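The Purple One

The shop in Osdale closed at the end of February and the stock came up to Zodindale in a van. She had agreed to take it over the phone without asking how much there was. There were 67 bags. They filled the back room of the hall and most of the corridor, and the man who drove the van wanted a signature and a cup of tea.

She started on the left side of the room and worked inwards. Coats went on the rail. Shoes went in the crates if they had a partner. T-shirts had to be folded, because the buyer at Vendeo paid by the box and wanted 40 to a box, folded flat, no creases across the front.

Her sister came on the second morning and they worked at the white tables without talking much. The radio only got one station. At eleven they ate crisps and looked at the rain on the car park.

"You're doing the sleeves wrong," her sister said.

"There isn't a wrong."

"Mum did them in first, then the sides."

She tried it that way. It was quicker, and she didn't say so.

The purple t-shirt was in a bag with some tea towels and a school jumper. It was more lavender than purple, soft, the sort of cotton that has been through the wash a good many times. She laid it out on the table and smoothed it down with the side of her hand. Then she stopped and went to look for the marker pen.
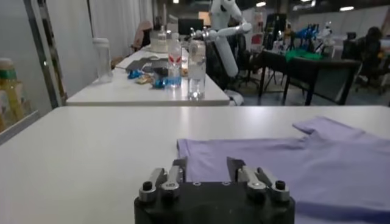
When she came back her sister was standing over the shirt.

"I had one like this," her sister said. "I wore it on the boat to Løken."

"You were sick on the boat to Løken."

"I was sick in a bag. The shirt was fine."

They had been 8 and eleven that summer. Their father had taken a job there for the season and sent for them once he had found a house. What she remembered was the stove, and a dog that belonged to the people downstairs. Her sister remembered the whole thing, day by day, and could tell you what they had for tea.

"Take it, if you want it," she said.

"It wouldn't go over my head."

"For one of the girls, then."

Her sister turned the hem up and looked for a label. It had been cut out. She folded the sleeves in, then the sides, then brought the bottom up to the neck, and put the shirt on the pile with the others.

By four they had filled three boxes. The man from Vendeo had promised 200 pounds for the lot, cash, and would come when the road was clear. She wrote 9/12/22 on the tape of the last box and pushed it against the wall with her foot.

"Same time tomorrow?" her sister said, and went to find her coat, which was on the rail with a price on it.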